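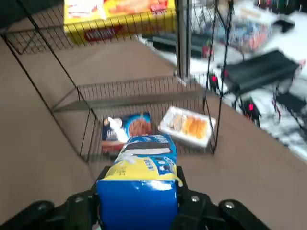 Grayboard is the stiff, dull, recycled paper sheet that hides inside an awful lot of printed goods, and I've been buying, cutting and swearing at it for most of my working life, so I was glad to be asked to write the entry for it. The name covers solid board made from waste paper pulp, pressed in layers and left unbleached. People mix it up with carton board all the time. Carton board is the thinner, smoother stuff that gets printed and folded into retail packs, like a glossy blue carton with a yellow band and a white stripe near the top, and you can tell it by the way a top edge will crumple a little. Grayboard of a decent thickness doesn't crumple like that. It dents at the corners, or it splits between the layers if you treat it badly enough.

Names

You'll see it sold as grayboard, greyboard, binder's board and chipboard, and the last one causes real trouble because lumber yards use the same word for a wood product. In my shop we say "gray" and leave it there. Strictly speaking, binder's board is a denser grade made for book covers, but plenty of sellers use the names as if they were the same, so ask for the density before you order (I learned this on a job of 284 menu covers, every one of which bowed).

How it is made

Waste paper is soaked and beaten into a pulp, screened to get rid of staples and plastic, and formed into thin wet layers on a machine. The layers are pressed together, dried and cut to sheets. Some mills build up the full thickness in one go. Others make thinner sheets and glue them together afterward, and that's called pasted board. Pasted board usually lies flatter, but I find it's harder on knives.

The color comes from old ink in the pulp, and it wanders from batch to batch. One pallet will be almost tan and the next looks like wet cement! It doesn't matter if you're covering both sides. If you're leaving it bare, buy everything for the job at once.

Grain

The fibers mostly line up in the direction the sheet traveled through the machine, and this is the grain. Board bends more easily around an axis parallel to the grain, and it swells more across it when it takes up moisture. For a book cover you want the grain running parallel to the spine. For a sign with a fold-out easel back I run it up and down, though Amrit Cloutier, who I shared a workshop with for years, runs his sideways and we've never settled it.

Uses

Hardcover books, ring binders, rigid gift boxes, jigsaw puzzles, calendar backs, the stiffener at the back of a notepad, table signs. In shop display work it's the cheap indoor choice, good for a counter card or a shelf sign that'll be up for one season. I wouldn't put it outdoors, laminated or otherwise, as water gets in through the cut edge and the whole thing puffs up like bread. Use a plastic board for that.

The Detby and Cama sizes

Around here two sheet sizes turn up that you may not meet elsewhere. The Detby sheet is the bigger one and came from a box plant of that name, long closed. The Cama sheet is a bit narrower and fits the older guillotines. Tekleab, my main supplier, still lists both, and my last order was 1,512 Detby sheets, which took up far more floor than I'd planned on. Mekdes Hailu at the Grunura bindery will trim Detby down to Cama if you ask nicely and bring 40 sheets or more.

Storage and cutting

Keep it flat, wrapped and off the floor, and give it a day or two in the room where you'll be working. A warped stack can sometimes be saved by flipping every other sheet and putting weight on top. By hand, cut with a heavy knife and a steel rule, using several light passes, and change the blade sooner than you think you need to. Recycled board is gritty and eats blades.

Laser cutting works but leaves a brown edge and a smell of bonfire that hangs around in the board. I had 537 coasters airing on racks once and the smell still hadn't gone when they shipped.

See also: carton board, foam board, millboard, pasted board

Last revised 2024-03-31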